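Part-time help wanted at the Brunton toy library

We're looking for a friendly, patient person to join us at the front desk from February, checking toys and puzzles in and out and chatting with the families who drop by (some of them stay all afternoon, and we love that!).
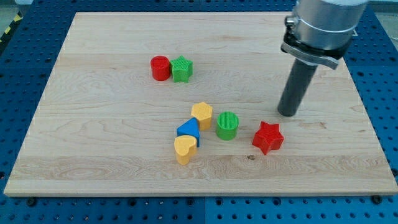 You'd work three afternoons a week, 1 to 5 p.m., and you don't need library experience, though a good memory for names helps a lot with 238 member families. We'll happily teach you the rest.

To apply, send a short letter to Delali Ofori at the front desk, and do tell us what you liked to play as a kid.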